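Pince portable : patins lisses ou mors dentelé pour objets irréguliers ?

Forum Préhension et petits bras – posté le 29/07/2022

Erdal Öztürkmen
Bonjour, je compare des doigts pour une pince à main à deux doigts. Avec deux patins lisses, les boîtes et les gobelets passent bien, mais les pierres tournent dès que je lève. J'ai fait 40 prises sur le même caillou, 16 ratées. Est-ce que je serre plus fort ou est-ce que je change de doigts ? Le contrôleur est un Grometti d'origine.

Tuna
Serre plus fort, chez moi ça suffit.

Bohdan Kovalchuk
Serrer plus fort va surtout user les patins. J'ai eu le même souci et je suis passé à un montage mixte : patin lisse et courbe à gauche, pièce dentelée à droite. Le côté lisse épouse la forme, les dents accrochent les creux. Sur 138 prises avec ce montage, j'ai noté cinq glissements.
Deux remarques. Vise sous la partie la plus large de la pierre – sinon elle remonte entre les doigts. Et refais le zéro d'ouverture après chaque changement de pièce, le Grometti ne le fait pas seul.
Pour les plastiques fins, je garde les deux patins lisses, les dents marquent. 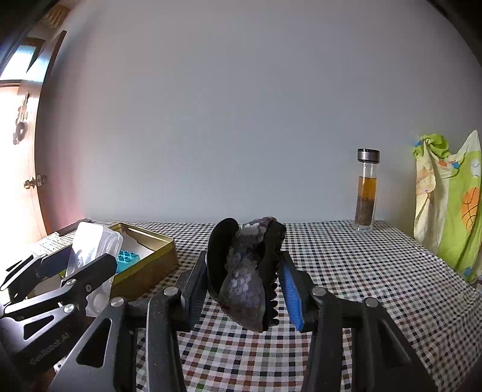 Montage mixte sur une pierre irrégulière, patin lisse à gauche, dents à droite.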